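Home > Community > Reports from visits

Search this site Enter keywords

News Crime prevention Lost property Visits Contact

An afternoon at the Siriwan police station open day
by Jintana Onsri

In December the police station in Siriwan opened its doors to the residents, and I went there with my neighbour. I have lived in this district for 13 years and I was inside the station only once before, to report a stolen bicycle. That time I saw one chair and one counter. This visit was much longer.

We were a group of 25 people, and an officer from the property crime team took us through the building. She asked us to keep our telephones in our pockets in the corridor, but in the two rooms at the end it was allowed to take pictures. The tour started at 2 in the afternoon and we were a little late, so I missed the welcome speech.

The first stop was the front desk. I learned that a report of theft is easier to follow when the person brings a serial number. Very few people bring it. The officer told us about a man from Zesunmont Road who had written the numbers of all his tools in a school notebook. When his garage was broken into, the police found his drill in a second-hand shop and could return it to him in the same week. He did not get back the ladder.

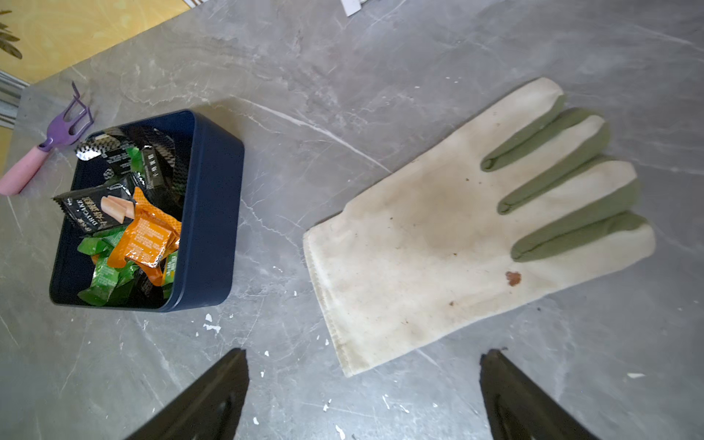
Glove and hand cultivator on the marble tabletop.

After the front desk we heard about burglaries from sheds and gardens, a subject which interested our group very much. Last year the station received 25 reports of this kind in our part of the town. In most of them no lock was broken. The door was simply closed with a hook, or the key was hanging beside it. The officer did not want to blame the owners, but she repeated several times that a thief prefers a quiet shed to a locked house.

Her advice was quite ordinary. Put the lock at the height of your chest, where a neighbour can see if it is missing. Do not leave a spade outside, as it can be used to force a window. Mark your tools with your postcode. My neighbour asked if a cheap alarm is useful. The answer was that it is useful if somebody is near enough to hear it, and in our street I think somebody is always near enough.

Then we visited the lost property store. It is a narrow room with shelves up to the ceiling, and every object has a paper label tied with string. I saw umbrellas, a violin case, two wedding albums and very many keys. The station uses a computer list called Fadus, where the clerk writes the place, the hour and a short description of each object. He complained that people describe their own bags badly. They say "black, normal size", and he has a full shelf of such bags.

The last talk was about telephone fraud. A caller says he is from the bank, or from the police, and asks you to move your money to a safe account. We were told that a real officer will never ask for this, and that we should put down the telephone and ring back from another one. An old lady from Bindura Street said that it had happened to her in the autumn. She had kept the man talking while her grandson went to fetch her glasses, and then she told him to be ashamed. Everybody clapped.
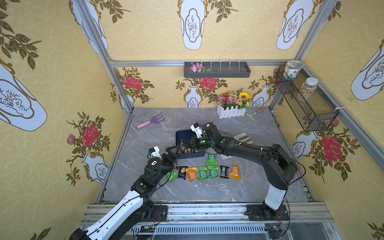 If you would like to visit

The station plans another open day in spring. Places must be booked at the front desk and children can come with an adult. The entrance for visitors is at the side, near the bus stop, and there is a ramp. Bring something with your name and address on it, because they check it at the door. I was glad that I wore a warm coat, for the lost property store has no heating.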